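Gundow 15 Compartment Storage Tray with Lid
Sold by Tannous, household and hobby supplies, Prisstead
Item number: 1130

A shallow tray for the small things which are always lost in a drawer: buttons, beads, screws, fishing hooks, seeds. Fifteen compartments, three rows of five.
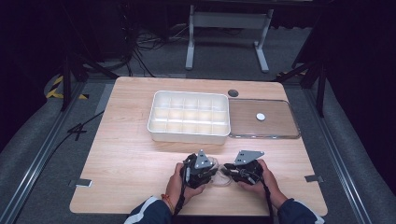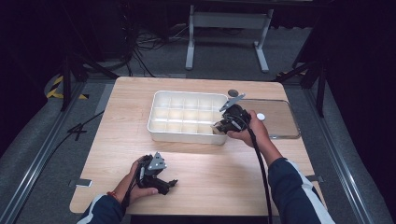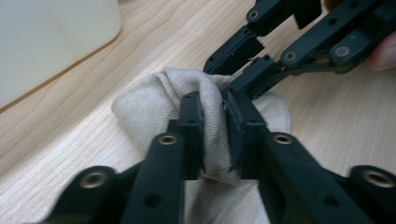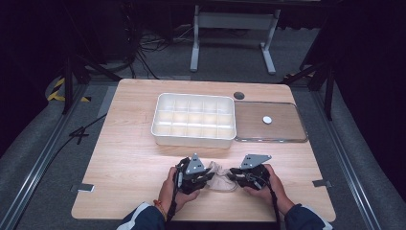

Dimensions and weight
Length: 367 mm
Width: 248 mm
Weight with lid: 306 g

Material
The tray is of white plastic. The lid is clear, so you can read small labels on the bottom of the compartments without opening. Please note that the lid lies on the tray and does not lock. If you carry the tray in a bag, use the Cillurier elastic strap, which is sold separately.

Cleaning
Wash by hand in warm water with a little soap. The dishwasher is not recommended, as the lid can bend at high temperature. Do not use alcohol on the lid, it will become cloudy after some time.

Stacking
Up to four trays can be stacked with their lids on. We advise to put the heavy contents in the lowest one.

Delivery
Orders inside Prisstead are delivered in two working days, other addresses in five. The larger model with 24 compartments is out of stock until July. If you wish to be informed when it arrives, write to us with the item number and your postcode.

Returns
Unused trays may be returned in 30 days. For a broken lid, please keep the packing and contact Imad Azar at the shop. Spare lids can be ordered alone.

Page last changed: Dec 25, 2023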